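The woman who reads other people's letters 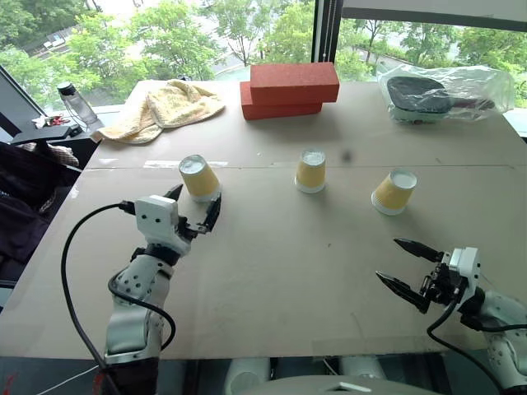 BOOKS / HISTORY

February 24, 2020
By Nosipho Chauke

Print this article | E-mail to a friend

The author of "The Salt Queens of Rekside" does not like to be called a historian. When I used the word in my first question, she corrected me before I could finish it.

"I was a postal clerk," she said. "I know how to read bad handwriting. The rest I learned by making mistakes."

Her book follows the women who ruled the small island court of Rekside, beginning with a widow who took the throne for her infant son and then did not give it back. It is published by Mullura Press, which first asked her for a school book of 90 pages. She sent them a manuscript of nearly three times that size.

"They were polite," she said. "They told me to remove the cousins. But in this family the cousins do everything! They carry the letters, they lend the money, they tell lies to the bishop."

Most of the cousins stayed. There are 105 letters in the book, printed in full, and for me they are its best part. In one of them a queen complains for two pages about a delivery of candles and only in the last line mentions that her brother is in prison. I asked if this was coldness.

"I thought so for a long time," the author said. "Then I noticed that all her letters were opened on the way. She could write freely about candles. So you must ask what the candles are doing there."

She does not answer this herself in the book, and some readers will want more help than she gives. The chapter on the Canpolat marriage was for me the hardest. It has three people with the same name, and the family tree is placed at the very end, where I found it too late. She laughed when I told her – she had asked for it to be at the front, and lost.

We spoke also about the portraits. Only 2 of the queens were painted from life, and the others were done by a workshop in Valtach that had never seen them.

"They gave everybody the same nose," she said. "I kept those pictures in the book. People at the court hung them and were proud, so they belong to the story."

Her next subject is the last steward of the same court, who kept a diary of what was eaten and by whom. She has read the first volume and is waiting for permission to see the others. She hopes to travel in March.

"He is a terrible gossip," she said. "I like him very much."

Print this article | E-mail to a friend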